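The table that came with us

18 August 2020

So I have been threatening to do something about our table since February, and this week I finally got down to it. Literally down to it, on a yoga mat, with a cushion under my neck and the dog breathing in my ear.

I should say I love this table. We got it from Milagros Sepúlveda when she moved out of the flat above the Remau bakery, and I paid her 200 for it plus a lasagna (she says it was two lasagnas, we'll never agree). It has had homework on it, and my sister's sewing machine, and one very long Christmas. The top gets wiped every single day. The underneath had not been thought about once, by me anyway!

What got me started was a crumb. Well, a lot of crumbs, along the baseboard, and when I bent down to sweep them I looked up for the first time in years and thought – hang on, the grain under there is gorgeous. 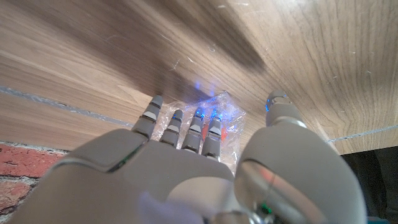 The wood from underneath, specks and scratches and all.

I'm a bit obsessed with those long bands of tan and honey now. They sweep right across in a curve, with darker brown in between, and I can't believe that's the side that faces the floor. There are two thin gray lines running over it too. Seams, or maybe strips of tape, I still can't decide, and I'm not about to go picking at them to find out.

My plan is pretty modest. Soft brush first, then a barely damp cloth, then let it sit overnight with the windows open. Áine Fitzgerald swears by the Lundidier wax and has offered me the end of her tin, but I want to try it on a corner before I go wild. The scratches can stay, I don't mind them one bit.

If anybody has waxed the underside of a table before, tell me how you kept it out of your hair. And Milagros, if you're reading – it was one lasagna, with extra cheese.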